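From the Laundry Corner

Hello again, everyone, and thank you for all the kind notes about the July column on getting candle wax out of a tablecloth. I had no idea so many of you had been living with the same trouble, and I am glad the brown paper and the warm iron did the job for at least a few households. Garba Abubakar wrote in to say he had kept a tablecloth folded at the back of a closet for years and now has it out on the table again, and that cheered me up no end.

This time I want to talk about powder. Plain old white powder, the kind you scoop, and the tubs we keep it in, and the drawer we put it in (or think we put it in).

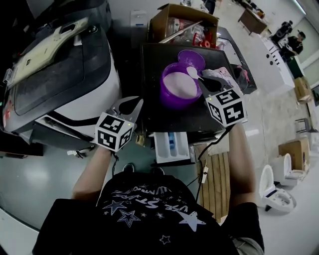
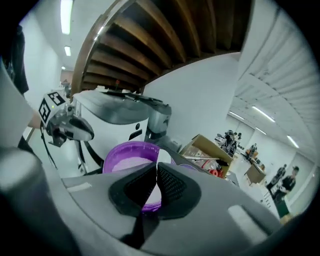
The purple tub. Its lid, the scoop and the pulled-out detergent drawer are in the first photo.

I have gone back and forth between liquid and powder my whole grown-up life, and I expect plenty of you have too. My mother was a powder woman. I went over to liquid when I moved to Botutdale, mainly on account of the stairs, and then came back to powder a few winters ago when I got tired of the sticky ring a bottle leaves on the shelf. Both will wash a shirt. I find powder kinder to white towels and easier to store, and I like the sound of the scoop going in, which I realize is a silly reason to buy anything!

So, the tub. A round one with a wide mouth is what you want, wide enough for your hand and the scoop together, and a lid that fits all the way around. Powder draws the damp out of the air, and if you leave the lid off in a basement laundry it will set up like plaster by the end of the month. If that has already happened to you, don't throw it out. Break it up with an old fork, dissolve a scoop of it in a pitcher of hot water, and use it to soak dishcloths.

Please don't fill a tub right to the brim if you can help it. I do it every single time, and every single time the first scoop pushes a little hill of powder over the side. A tray underneath is the best thing I know for this. Any tray with a lip will do. You set the tub on it, do your scooping over it, and when you're done you tip whatever fell back where it belongs. Kyriaki Chatzigeorgiou uses an old cookie sheet, and she tells me she hasn't swept powder off the floor since she started.

Now for the drawer, and this is where I got the most letters. Nouhaila Amrani asked which compartment is which, and I wish I could give one answer that would do for everybody. On a good many machines the main wash is marked with a II or a 2, the prewash with a I or a 1, and the softener has a little flower. But they aren't always in the same order from left to right, so look for the marks on your own drawer or dig out the booklet. If you put powder in the softener side it will sit there as paste, and I say that as someone who did it for the better part of a year.

The drawer on most front loaders comes all the way out. There is usually a tab at the back, sometimes a colored one, that you press down while you pull. Take it to the sink, run it under warm water, and go after the corners with an old toothbrush. While it's out, shine a flashlight into the slot where it lives and wipe the roof of that space too. The first time I did mine I was ashamed of what came off on the rag. Let everything dry with the drawer standing on a towel before you slide it home. I do this every 4 weeks now, and the musty smell I used to blame on the towels has gone.

A word on how much to use. Most of us use too much, me included. For an ordinary load, start with the smallest amount the package gives and see how you get on. If your rinse water is still cloudy or the dark things come out with pale streaks, cut back. Hard water changes things, and those of you out toward Losis will need a bit more than the folks in Swanson.

Florante Marquez asked me to remind parents of small children that tubs of powder belong up high with the lid on, and bottles too, even the little ones. He is quite right, and I should have said it first.

Hamish Geddes has kindly agreed to run the soap swap again on 1st December, in the back room at the Dera hall. Bring whatever you bought and didn't care for, as long as it's labeled, and go home with something else. Last time we had over 100 packages on the tables and hardly any left by lunch. Bring your own jars or tubs with good lids, please, and a scoop if you have a spare. There will be coffee.

Next issue I hope to get to wool sweaters, and to the question from the lady with the shrunken cardigan. Keep your letters coming to Box 1528, and do write your return address on the inside as well as on the envelope.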